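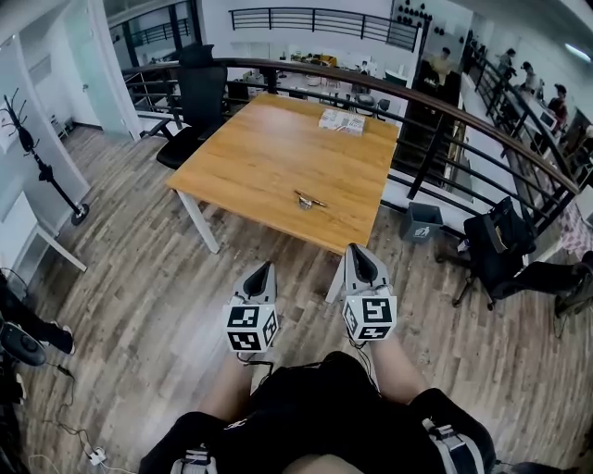
4. Connecting and setting up the Nurnel ceiling microphone

Read this section to the end before you begin. The work takes less than one hour for one room if the network cable is already in the ceiling. Firmware in this manual is the version released on 12 Oct 2018. With older firmware some menus have other names, and the automatic level function is missing.

4.1 Before you start

You need the microphone, the Trulus control unit, one network cable for each microphone, and a computer with the Sonham Setup program. The program does not need to be installed on the same computer that will later be used for meetings.

Caution: The microphone takes its power from the network cable. Connect it only to the ports marked MIC on the control unit. Do not connect it to the port marked LAN, and do not put an ordinary network switch between the microphone and the control unit.

Caution: Switch off the room amplifier before you connect or disconnect any microphone. A loud pulse can damage the speakers.

4.2 Connecting

1. Switch off the amplifier and the control unit.
2. Connect the network cable to the microphone. Push until you hear the click.
3. Connect the other end to port MIC 1. A second microphone goes to port MIC 2. If you use only one microphone, it must be on MIC 1.
4. Connect the output MAIN OUT to the line input of the amplifier. Use balanced cable when the distance is more than 10 meters.
5. Turn the amplifier volume fully down.
6. Switch on the control unit and wait until the STATUS light stops blinking.
7. Switch on the amplifier.

Note: During the first start the control unit updates the microphones. The STATUS light is then orange and can stay orange for several minutes. Do not remove the power in this time. If the update is interrupted, the microphone must be restored as described in section 9.

4.3 Finding the control unit on the network

1. Connect your computer to the port marked LAN.
2. Open Sonham Setup and select Devices, then Search.
3. Select the control unit in the list. The last four characters of the name are the same as on the label on the back.
4. Enter the password from the label. The program asks you to choose a new one – write it down, because it can only be deleted by a full reset.

If the list stays empty, check that the firewall of your computer allows port 3658. This is a common problem on computers managed by a company. Enter the number without comma or space.

4.4 Setting the levels

Levels should be set with the room as it is normally used, with doors closed and air conditioning running.

1. In the tab Input, select MIC 1 and set Gain to the middle position.
2. Ask one person to speak normally from the place farthest from the microphone.
3. Raise Gain until the meter stays in the green area. Short moments in yellow are allowed. Red is not.
4. Repeat for MIC 2 if it is connected.
5. In the tab Output, set MAIN OUT to 0 dB.
6. Turn up the amplifier slowly until the speech is comfortable in the whole room. If you hear ringing, turn it down again and continue with 4.5.

Note: Do not use a whistle or hand claps for the level test. They are much shorter than speech and the meter shows them too low.

4.5 Filters and echo canceling

The low cut filter is set to 80 Hz at the factory. In rooms with strong ventilation noise you may raise it up to 200 Hz. Higher values make male voices thin.

1. Open the tab Processing and switch on Echo Canceling.
2. Press Learn Room. The speakers play noise for a short time. All persons should be quiet until it stops.
3. When the word Ready appears, press Store.

Learn Room must be repeated when speakers are moved or when carpet or curtains are changed. Moving a few chairs does not matter.

Caution: Changes which are not stored are lost at the next power cut. The program gives no warning when you close it.

4.6 Using a Mendes wall panel

The panel connects to the terminal marked REMOTE. Set address switch 1 to ON for the first panel and switch 2 to ON for the second panel. All other switches stay OFF. The panel can change volume and mute, but it can not change Gain or filters. For the wiring of the terminal see section 5.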